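Kitchen Tips: Keeping Hard Water Marks Off a White Counter

Hard water leaves calcium and magnesium behind when it dries. On a white surface the deposit shows as a gray or yellowish film, heaviest near the faucet base and along the sink rim. Most of it comes off with mild acid and short contact time.

Before using any acid, find out what the counter is made of. Marble, limestone and most cement-based tops will etch. Solid surface and glazed tile tolerate diluted vinegar. If the material is unknown, test a spot at the back corner and check it the next day.

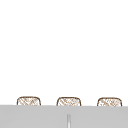 Standard mix: 50 ml white vinegar in 500 ml warm water, plus one drop of dish soap. Spray a cloth and wipe, then rinse with plain water. Do not combine with bleach. For a thick ring at the faucet base, wrap a strip of soaked paper towel against it and leave it for ten minutes. Repeat if needed. Longer soaks can dull some faucet finishes.

Seating along the counter affects how the far edge wears.
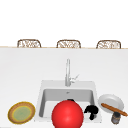 Chair backs rub the counter edge when they are pushed in hard, and the rub marks are often mistaken for stains. Wicker backs like the three along the far side here should be checked for broken strands, which can scratch a soft finish. Trim loose ends flush and put a dab of clear wood glue on the cut. Zamfira Barbu, who repairs cane seats, recommends keeping a gap of 40 mm between chair and counter.

Dust in the weave is easier to remove dry. Use a soft brush attachment first, then a barely damp cloth. Soaking wicker loosens the wrap at the joints.
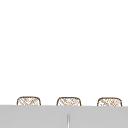
Faucet aerators collect grit and should be cleaned every few months. Unscrew by hand or with a padded wrench, note the order of the screens, and soak in undiluted vinegar for an hour. Brush, rinse and reassemble. If the stream still sprays sideways, replace the insert.

Sink care is mostly a matter of rinsing. Citrus and salty food left standing can mark some finishes.

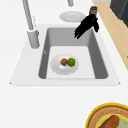 For a slow drain, remove the strainer and clear it before trying anything else. Flush with roughly 1000 ml of hot tap water – not boiling, as boiling water can soften plastic pipe joints. If the water still stands, place a bucket under the trap, undo both slip nuts and clean the bend. Check the washers for cracks before refitting, then run the tap and feel each joint for drips.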